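We use a few cookies to keep you signed in and to remember which tickets you have read. Carry on browsing if that's all right with you, or change your settings at any time.

Ticket 3854: Label printer prints one good label, then two blanks, then stops
Product: Justska desktop label printer
Site: Sorngate, packing room
Opened by: Sanaa Badawi
Status: Solved

First message

Hello all, and thank you in advance for reading this, as I know I do go on a bit.

We have a Justska label printer on the packing bench at Sorngate, and until last week it had been as good as gold. I came in to do the morning's parcels and it printed the first address label perfectly well, then pushed out two completely blank ones, then stopped with the amber light flashing. If I open the lid and shut it again the light goes green, and we get one more good label, two more blanks, and the amber light again. You can imagine what that does to a morning when the courier is due at noon.

I've tried the obvious things, or at least what was obvious to me. I turned it off at the wall and had a cup of tea before turning it back on. I swapped the cable for the one from the office printer. I took the roll out and put it back in again, making sure it was the right way up (I did have it the wrong way up once, years ago, and have never forgotten the embarrassment). None of it made any difference.

The labels are the ordinary shipping size, on a roll of 655, and they come from Balogh, as they have done for as long as I've been here. The computer is the same one as before and the parcels program, Usine, hasn't been touched as far as I know.

Any help would be very gratefully received.
Sanaa

Reply from the help desk

Good morning Sanaa, and please don't apologise for the detail, it saves us both a lot of to and fro.

One good label followed by blanks usually means the printer has lost track of where each label ends. It looks for the little gap between one label and the next, and if it misses the gap it keeps feeding until it either finds one or gives up, and giving up is your amber light. So I'd like to start there.

Could you please do the following, in this order:

Turn the printer off and leave the lid open. Look for the small clear window in the paper path, just behind the tear bar. Wipe it with a dry cotton bud, then wipe the black rubber roller as well, turning it with your thumb as you go. Close the lid, turn the printer on, and hold the feed button until the light blinks twice. It will run several labels through by itself and should stop neatly at the edge of one.

Let me know where it stops. If it stops halfway down a label, tell me that too.

Second message from Sanaa

Thank you, that was very clear and I found the window straight away. There was a good deal of paper fluff on it, and a thin sliver of label backing stuck to the roller, which I was rather pleased with myself for finding. I cleaned it all off and did the business with the feed button.

It ran through some labels and stopped, but not at an edge. It stopped a third of the way down. I did it again and this time it stopped a little above the middle. After that I printed a real address from Usine and had one good label and then one blank, where before it was two, so perhaps that counts as progress?

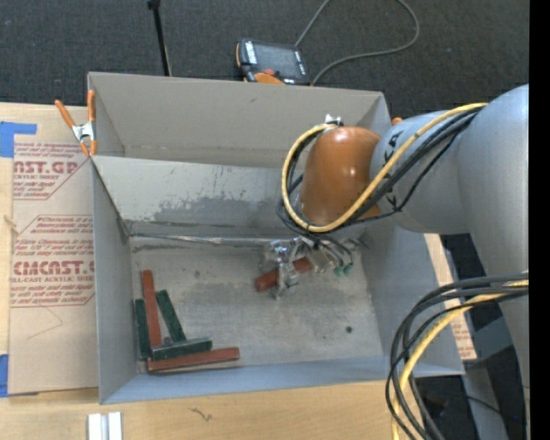
I also asked round the others in case anyone had changed a setting, and I was told that Usine had put up a message about an update at the end of last week and somebody had clicked yes to it. I'm sorry, I would have said so at the start if I'd known. It never asks me, so I suppose it waits until I've gone home.

Reply from the help desk

Not to worry at all, Sanaa, and I would call that progress. I think you may have had two faults sitting on top of one another, which is always a nuisance because fixing the first hardly seems to help.

The fluff was the first. The update is very likely the second. We have seen Usine put the label length back to its own standard size after an update, and that is 6 mm longer than the labels you use. The printer is told to expect a long label, meets a gap too early, and gets itself in a muddle.

To put it right, open Usine, go to Settings, then Printing, then Label stock. I expect it says "Standard". Change it to "Custom" and measure one of your labels with a ruler, from edge to edge of the white part only. Please leave out the backing paper. Type that in as the length, press Save, and close Usine completely before opening it again. The saving part catches a lot of people out, as the new length isn't used until the program restarts.

Then, with the printer on, hold the feed button for the two blinks once more. It needs to learn the gap afresh after the length has changed.

If it still stops in the wrong place, would you look at the roll itself and tell me whether there is a black bar printed on the back of the backing paper? Some rolls use a bar in place of the gap, and that is a different setting altogether.

Third message from Sanaa, Fri 30 April

Well, I am delighted to say it's behaving! It did say "Standard", just as you thought. I measured the label, typed it in, saved, and then of course forgot to close the program and had another blank, and sat there feeling very let down until I read your message again. Once I'd closed Usine and opened it, and done the two blinks, the printer stopped exactly on the edge. I have since printed the whole of this morning's list without a single blank, and the courier even had to wait for his signature while I finished my toast.

There's no black bar on the back of the Balogh rolls, I did look, in case that's useful for your notes.

Might I ask one more thing while I have you? Is there a way to stop Usine changing it back the next time it updates? I can't promise that nobody here will click yes again.

Reply from the help desk

That's lovely news, thank you for coming back to tell us.

There is a way, more or less. On the same Label stock page you'll find "Save as my own size". Give it a name you will recognise and choose it from the list in place of "Custom". Sizes saved under a name have come through the last couple of updates unharmed on the machines we look after. The next one is due in July, so it would be worth printing a single test label after that before you start on a long list. I'd also write the length on a sticky note and put it inside the printer lid, where the next person will find it.

As for the fluff, a wipe of the window and roller each time you change the roll is plenty. A dry cotton bud will do, and please keep anything wet or soapy well away from the roller.

I'll mark the ticket as solved, but it stays open to replies for a fortnight, so do write on it if the amber light comes back.

Last message from Sanaa

Saved as "Sorngate parcels" and the sticky note is in the lid. Thank you ever so much for your patience with me.

Contact the help desk | Privacy | Terms of use | Back to top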